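What the sorting arm left on the table

I got to the Skonetti returns shop in Fivasville a little before 8 in the morning, which is when the line starts up and when the coffee is still drinkable. The woman I'd come to talk to has been there 11 years. She asked me to leave her name out (her sister reads everything I write, apparently), so she's just going to be "she" here.

Last May the company put in a sorting arm from Desmont. It picks through returned electronics, reads the labels and drops things in the right bins, up to 2000 items on a good day. Chargers, remotes, speakers – all fine. Corded earphones, no way.

"It would grab one and get six," she told me. "Then the whole clump swings around and the thing stops and beeps at you. We had a beep every couple of minutes that first week. I heard it in my sleep!"

So the earphones come off the belt before they reach the arm, and people do them by hand.

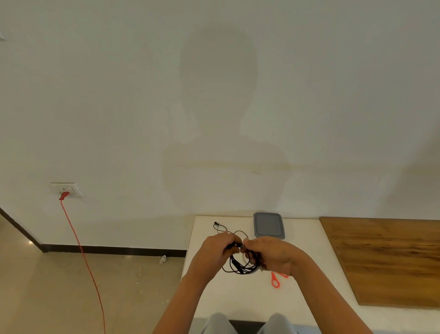

Untangling earphones by hand at the small table, scissors close by.

I asked if she minded getting the leftovers. She thought about that for a while.

"I used to do everything. A bit of this, a bit of that, get up, walk a box over, talk to somebody. Now I sit more. The work I get is all the fiddly stuff, and fiddly stuff is slow." The old target was 700 pieces a shift, any kind. When the arm came in, the target stayed right where it was for two months, and she was doing nothing but knots. "I went upstairs and I said, come down and do 50 of these and then we'll talk." Somebody came down. The target for cords is gone now, and she's pretty pleased about that.

She showed me how she works, and I'll admit I was hopeless at it. You find an end you trust and you don't pull.

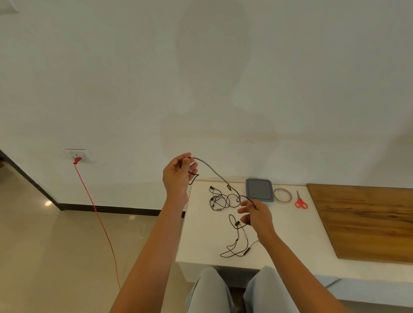
"Everybody wants to pull," she said. "You pull, you've got a knot. Keep it open and let it tell you where it goes." The scissors are a last resort, for pairs that are headed to scrap anyway.

There are good parts too, and she was quick to bring them up. Her shoulders don't hurt like they did when she was lifting full bins. Two of the younger workers got trained on the arm over at the Rondonuwu site and make more money than they used to. She was offered the course herself and said no – then said maybe – and now she's signed up for the next one.

"I don't hate it," she said of the arm. "I say good morning to it. But I'd have liked it if they'd asked us before they bought it. Any one of us could have told them about the cords."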